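**Play food + dishes - keep it all on one table or split it up??**

**plumjar_29** - Sunday, July 28, 2019

Quick one, have to run soon. Redoing the play kitchen table before the cousins come. Bought the mixed Plokine bag, fruit and some dishes, and it's all over the place. My idea was one big plate in the middle of things, fruit around it, kids pick what goes on. Banana, strawberry, orange slice. Small blue dish for "snacks".

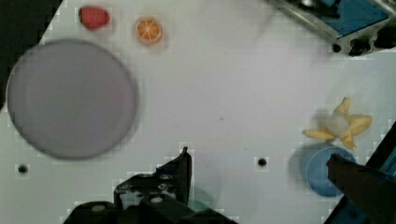

My sister says too much choice, they'll just dump it on the floor. Thoughts? Table is white btw and shows every mark, already regretting that.

**drawerqueen**

Your sister is right sorry. Three foods max, one dish each. Rest goes in a bin. We rotate ours every 10 days or so and they think its new stuff.

**oatsandsocks**

Disagree!! Mine play way longer when teh whole lot is out. Cleanup is a pain, sure. But the "one dish each" thing killed it for us, they just sat there. Let them dump it.

**drawerqueen**

Until you step on a strawberry at 6am.

**oatsandsocks**

Fair. Still worth it.

**tin_lid**

Depends on age? Under two - less. Older ones want a shop or a restaurant and you need stock for that. Ours came from Drotley, 228 pieces, way too many, gave half away in February. Kept the bowls tho.

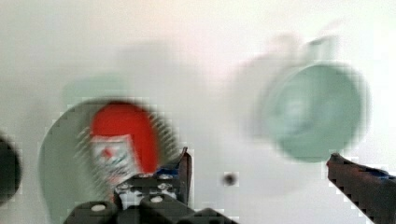

Bowls beat flat plates every time imo. Flat plate, everything slides off as soon as someone carries it. For little hands I'd go bowl first, plate later, and pick one color so the set looks like a set. The pale green is nice on a white table, and something red next to it stands out so they go right for it. Skip the tiny cups.

**plumjar_29**

ok so bowls out, big plate stays for me bc I like it, fruit down to three. Anyone know if the Ovside bins fit under a low table?

**drawerqueen**

The shallow ones do. Measure first, mine has a bar underneath and it catches.

**oatsandsocks**

still say leave it all out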